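工作场所的自动化与岗位变化
第四讲讲义:从一个分拣工位说起

修订日期:2021年2月18日
配合课堂讨论使用,课前请至少读完前两节

一、这一讲要谈什么

前三讲我们谈的是设备:机械臂怎么动,夹爪怎么选,相机装在哪里。这一讲换个角度,谈站在设备旁边的人。我自己特别喜欢这一讲,每次备课都会写得太长,请大家见谅!

先把范围划清楚。本讲所说的“自动化”,指在一个原本由人手完成的工位上,引入机械臂和视觉系统,让它承担其中一部分动作。整条无人产线不在讨论之列,办公软件里的流程自动化留到第七讲。

贯穿全讲的案例是Trillilano,一家做玩具退货翻新的企业。退回来的玩具要拆包、辨认、检查、归类,能再卖的重新装盒,不能再卖的拆作零件或回收。他们在Skevley的厂房里有一条人工分拣线,后来在其中一个工位上试装了机械臂,项目内部叫Pusix。我们用它做案例,理由很简单:玩具这种东西形状太杂了,软的硬的、会弹的会滚的都有,正好把自动化的能与不能都摆在台面上。

请带着三个问题往下读:
(1)一个工位上的“活儿”到底由哪些部分组成?
(2)机器接过去的是哪几部分,剩下的部分变轻了还是变重了?
(3)原来干这份活的人,本事用到哪里去了?

二、把一份工作拆开看

很多讨论一上来就问“某某岗位会不会被取代”。这个问法太粗。岗位是一捆任务,捆法还常常是历史形成的,和任务本身的难度没有多大关系。要看清变化,先得把这一捆拆开。

以退货分拣为例。一位熟练的分拣员拿起一件玩具,手上和脑子里同时在做好几件事:认出它是什么,决定从哪里下手拿,拿的时候感觉它有没有变形或松脱,翻过来看背面,判断归到哪一类,放下,顺手把台面理一理。整个过程很短,旁人看着像一个动作。

我们在课上用“任务卡”的办法,把每个小动作写成一张卡,再给每张卡标四个属性:

感知:这一步靠眼睛、靠手,还是靠耳朵?
判断:有没有明确规则?规则写在纸上,还是在人的脑子里?
动作:路径固定还是每次不同?力度要不要随时调?
后果:做错了谁会发现,多久以后发现?

标完之后,一般会看到很不均匀的分布。有些卡一看就适合交给机器,有些卡怎么看都得留给人,最有意思的是中间那一片。弹簧圈类的玩具几乎全落在中间。它能拉长,能压扁,能自己缠在自己身上,从上面看是一叠弧线,从侧面看像一段管子。人手去拿,手指会自动收一点力,再顺着圈的方向托一下。要把这“托一下”写成规则,各位可以试试看,写满一页纸也未必写得全。

夹爪遇到的就是这类问题。两根手指从上方下去,接触点落在一节一节的棱上,是夹住整段,还是只带起几圈,跟落点和力度都有关系。工程师和分拣员在这里真的需要坐到一起谈,而且往往谈得很起劲。

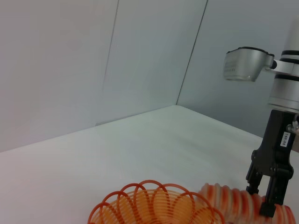
三、机器接手之后,谁在做什么

自动化进来以后,工位上的任务会重新洗牌。根据课程里用过的几个案例,变化可以归成四种情形。同一个人可能同时碰上好几种。

情形一:任务移走。
重复性高、形状规整的抓取交给机械臂。分拣员的手腕和肩膀少受不少累,这一点在访谈里提到的人最多,也说得最实在。讨论自动化的时候,身体负担常常只占一行字,我觉得太少了。长年做同一个动作的人,对这件事的感受比任何报表都具体。

情形二:任务变形。
检查还在,但检查的对象变了。原来检查玩具,现在还要检查机器对玩具的判断。前一种靠手感,后一种靠看屏幕上的结果和置信度。两种本事差别很大,熟练工并不会自动拥有第二种,培训时间必须排进工时里,不能指望大家下班后自学。

情形三:任务新增。
清理夹爪指尖、擦相机、摆放样品、给失败的抓取写原因、停机以后恢复。这些活在立项文件里很少出现,在现场却天天有。Trillilano试运行第一阶段总共登记了3390次抓取,其中有149次需要人工介入。请注意这149次:每一次都有一个人走过去,看一眼,判断,动手,再写一条记录。如果排班表里没有给这件事留位置,它就会从别的地方挤时间。

情形四:任务集中。
简单件被机器分走以后,留给人的全是难件。以前一个班里难易穿插,手上忙的时候脑子可以歇一歇;现在一件接一件都得动脑。单件数量下降,人却更累,管理者如果仍按件数考核,就会得出非常离谱的结论。这一条请在讲义上画线,考勤和绩效那一讲还会回来谈。

课堂练习:在自己熟悉的一个工位上找出四种情形各一例。找不到的那一种,写明为什么找不到。

四、失败记录里的学问

我想专门花一节谈失败记录,它是我在这个案例里最喜欢的部分。

刚开始,介入记录的表格只有一栏“原因”,下拉菜单里有“未夹住”“掉落”“识别错误”“其他”。过了不久大家发现,“其他”选得最多。翻看备注才明白,分拣员们写的东西比菜单丰富得多:“圈散开了,只带起上面几圈”“两件套在一起”“夹到了,但一提就拉长”。这些话工程师一看就懂,也马上能用。

后来表格改了,菜单由分拣员来定。条目变成了十种,用的都是工位上的说法。工程师起初担心用词不规范,统计起来麻烦,结果分类反而清楚得多,改夹取策略的时候也知道先改哪里。

请大家体会一下这里发生了什么。多年练出来的手感,平时说不出口,也没有人来问。机器做不好的时候,这种手感突然有了用武之地:它变成了对失败的准确描述。一个人能说清楚“为什么这样拿不行”,就是在参与设计。我们应当在岗位说明里承认这一点,也应当在工资里承认这一点。

Hájek框架(见第二讲附录)把这种知识称为“接触知识”,指只有亲手碰过对象的人才会有的判断。框架里给了一条很好用的检验办法:请熟练工看一次失败的抓取,在看到结果说明之前,先讲出可能的原因。如果他讲的原因和日志对得上,就说明现场的知识可以直接进入改进流程,中间不需要再加一层翻译。

这里补充一点关于视觉的内容,上次课后有同学问过。手腕上的相机跟着机械臂走,它看见的东西随姿态变化,夹爪自己也常常占去一大块视野。人的眼睛和手是分开的,可以一边伸手一边歪着头看;腕部相机做不到歪头,想换个角度就得整条手臂一起动。
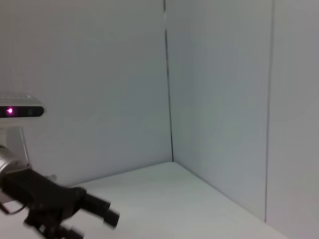

所以在安排人机配合的时候,不要默认机器和旁边的人看到的是同一件事。一件玩具在人看来明明白白放在那里,从手腕的角度看可能正好被手指遮住;反过来也有,机器从上方看得清楚的一条缝,坐着的人未必能看到。现场的争论有不少就出在这里:人说“它怎么连这个都看不见”,工程师说“数据里确实没有”。双方讲的都是实情。比较好的做法,是在工位旁边放一块屏幕,让分拣员随时能看到相机的视角。屏幕不用大,位置要顺手,别装在得扭头才能看的地方。

有了这块屏幕以后,对话的方式会变。分拣员开始说“从它那边看,这一圈是挡住的”,这句话里已经有了机器的视角。我第一次听到的时候高兴了很久!

五、引入过程:顺序很要紧

技术上成熟的系统,引入得不好,照样会用不起来。下面是从案例里整理出来的做法,按时间先后排列,供大家做课程项目时参考。

立项之前,先到工位上去。至少完整看2个班次,一个白班一个夜班。夜班的来料、人手、灯光都和白班不同,只看白班写出来的需求文档,到了夜里常常对不上。

任务卡由干活的人来写,项目组帮忙整理。写卡的时间算工时。

试运行期间,原有的人工流程照常保留。机器停了,工位不能跟着停。Pusix在四月有过一次计划内的软件更新,更新期间全部转回人工,分拣线按平常的节奏走。能顺利转回去,是因为那几位分拣员一直在轮换,手没有生。

急停和暂停要分开讲。急停是安全措施,任何人看到不对都可以按,按了以后不追问“有没有必要”。暂停是生产操作,用来处理缠绕、错位之类的小问题。两者混在一起,大家就会因为怕惹麻烦而该按不按。

考核办法在上线之前就改好。上线以后再改,中间那段时间的数据会让所有人都不高兴。

每隔一段时间把任务卡拿出来重写一遍。系统在变,人也在变,第一版任务卡过几个月再看,会有好几张已经不成立。

六、几个有争议的问题

下面的问题没有标准答案,讨论课上分组谈,每组选一个。

第一个问题:数据归谁。分拣员写下的失败描述帮助改进了系统,改进后的系统可能卖给别的厂。写描述的人应不应该从中得到点什么?以什么形式?有同学在往年的作业里拿合理化建议奖作比,也有同学认为这更接近著作权,两种思路都值得往下推。

第二个问题:技能会不会流失。如果新来的人从第一天起就只处理机器挑剩下的难件,他还有没有机会从简单件练起?手感是靠大量普通件养出来的。Trillilano的做法是让新人先在纯人工工位上待满一段时间,再去配合机械臂。这样安排要花钱,短期看不出收益,管理层每年都要重新讨论一次。你会怎样替它辩护,或者怎样反对它?

第三个问题:节奏由谁定。机械臂可以调快调慢,调节的权限放在班长手里、工程师手里,还是操作者自己手里,对人的感受影响极大。我个人的倾向很明显,主张给操作者一个可调的区间。但请不要因为老师这样想就这样写,反方的理由相当有力,尤其是在上下游工位衔接紧的地方。

第四个问题:什么时候不该自动化。有些工位的量太小,有些工位的品种换得太快,还有些工位是厂里年纪大的员工转岗以后能做的少数几种活。最后一种情况怎么算账,财务表格里没有现成的格子。

七、作业与阅读

书面作业:选一个真实的工位(打工、实习、家里的店铺都可以),写出全部任务卡,标注四个属性,并指出哪两张卡之间的衔接最难交给机器。衔接往往比单个动作难,请多花些篇幅。征得当事人同意以后才可以记录,文中不要出现真实姓名。

动手作业(选做):找一件柔软或者能伸缩的小物件,戴上厚手套,只用拇指和食指把它从桌面拿起,放进一个碗里。换不同的下手位置多试几回,把每次失败的样子用一句话写下来,不许用“没拿好”三个字。写完和同伴交换,看对方能否凭你的描述想象出当时的情形。这个练习年年有人笑得停不下来,也年年有人交上来写得极好的描述。

阅读:第二讲附录中的Hájek框架请重读“接触知识”一段;第三讲关于腕部相机的两页也请带来,讨论课会用到。

下一讲谈班组长。这个角色夹在工程师和操作者之间,自动化之后变化最大,文献里写得却最少,请大家先想一想自己见过的班组长每天都在处理哪些事。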